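# How to Submit a Short Book Review to the Plondwood Reading Register

Guidance for members of the reviewing panel 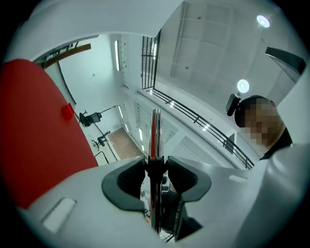

**Plondwood, February**

The Register publishes short reviews of new fiction, with a preference for first novels and stories from small presses. Reviewers should read this page before starting work, including those who have written for us under the earlier rules.

## Before you read

Request a title through the panel list. Each entry shows the publisher, the page count and the closing date. You may hold 2 titles at once. If you know the author personally, or have been paid by the publisher, please return the title to the list.

Brinon Press supplies printed copies only. Titles from Salinas are sent as electronic files, which must not be passed on.

## Writing the review

1. Read the whole book. Partial readings are not accepted, even for collections.
2. Open with the title, the author and the kind of book it is. A single sentence is enough.
3. Summarise the opening situation. Do not reveal anything that happens after the first third of the story.
4. Give your opinion and support it with at least one point from the text – a chapter, a character or a short quotation. Quotations may not exceed 40 words.
5. State who might enjoy the book. "Readers of sea stories" is useful; "everyone" is not.
6. Award a rating from one to 4. Half marks are not available.

Errors of spelling or layout may be mentioned where they affect reading. Please check that you have a finished copy, as advance proofs are often uncorrected.

## Sending it in

Save the review as plain text and put the title's register number in the subject line, for example "Review 1321". Reviews of books in the Zudosano series should also carry the volume number.

An editor will reply with any changes. Reviewers may decline a change of opinion or rating, but house style on spelling and punctuation is final. Once agreed, the review is placed in the next monthly list.

Requests for more time should be sent before the closing date. Titles left without a review or a request are returned to the panel list.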